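Niltness Cinema, Atavville – Advance Screening FAQ

Tickets and booking

When do advance screening tickets go on sale?
Booking opens on Tuesday at 10:00 a.m., 14 days before the screening. Online and box office sales open at the same time and draw from the same seat pool.

How many seats are there?
Screen 1 holds 300. Advance screenings are always held in Screen 1. When a film is also shown in Screen 2, that showing is listed as a separate event and needs a separate ticket.

Are seats numbered?
Yes. The seat is fixed at the time of booking and is printed on the ticket. Changes can be made at the box office until one hour before the start time, subject to availability.

Can I use a Clalix pass?
Clalix passes are valid for advance screenings Monday through Thursday. On other days the pass holder pays the difference between the pass rate and the event rate. One pass admits one person.

What happens if the release date of a film moves?
The screening moves with it. Tickets stay valid for the new date. A refund can be requested up to the day before the new screening, and is returned to the card used for the purchase.

Admission

When do the doors open?
The lobby opens 45 minutes before the start time and the auditorium 20 minutes before. The start time on the ticket is the start of the program, including trailers. The feature follows after 14 minutes of trailers unless the listing says otherwise.

Can I record or take photos?
Photos are allowed in the lobby only. Phones must be silent and put away once the trailers begin. Anyone recording the screen will be asked to leave, with no refund.
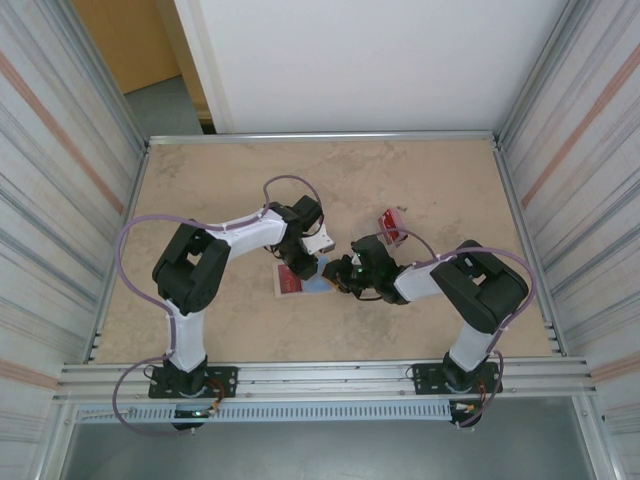
Program and formats

Which version of the film is shown?
The language and subtitles are given in the listing – "OV" means original version without subtitles, "ST" means original version with English subtitles. Dubbed versions are marked "D". The version cannot be changed after booking opens.

Is the advance cut the same as the release cut?
In most cases. If the distributor supplies a different cut, the listing carries a note and the running time shown is for that cut.

What is the Fallahi Series?
It is a monthly run of older studio musicals and period dramas, shown on Sundays from January to May. Series tickets are sold separately and are not covered by the advance screening rules on this page.

Loyalty points

How many points does a free ticket cost?
A standard ticket costs 2,000 points. An account with 1,724 points, for example, cannot be topped up with cash. Points are added the morning after the visit and do not expire while the account is in use.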